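Looking after study books and Bibles at home

By Sandamali Mollah, Sudstead

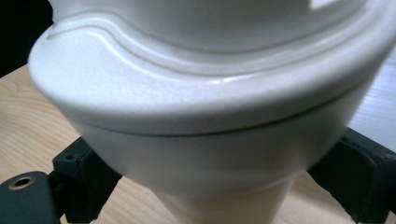 Most of the damage I see in group study books happens between meetings. They get left on a windowsill or the back seat of a car, and by October the covers have curled and the first few pages are coming away.

Keep them upright on a shelf, with books of a similar height on either side. A thick study Bible is better lying flat, as the weight of the pages pulls on the spine when it stands. Don't push the row tight. You should be able to take one out without hooking a finger over the top.

For pencil notes you want to remove, use a soft white eraser and work from the inner margin outwards. Bible paper is very thin and creases if you rub back and forth. Ink is best left alone. If you like to underline, try a dry highlighter or a coloured pencil, and test it on a back page first.

Damp pages: put a sheet of plain kitchen paper between every 3 leaves, close the book, and rest something flat on top. Change the paper morning and evening until it comes away dry. Keep it off the radiator or the pages will go wavy.

Musty smell: stand the book open in a lidded box with a small dish of bicarbonate of soda next to it (not touching). Leave for a few days and brush off any dust with a clean paintbrush.

Loose covers on paperbacks can be mended with a thin line of PVA down the spine. Wrap in greaseproof paper and leave under a weight overnight. If you mend yours on a Wednesday night it will be ready for group on Thursday evening.

Our church library has about 2,000 books and the same methods do for all of them. Leather covers need different care, so ask before putting any polish on.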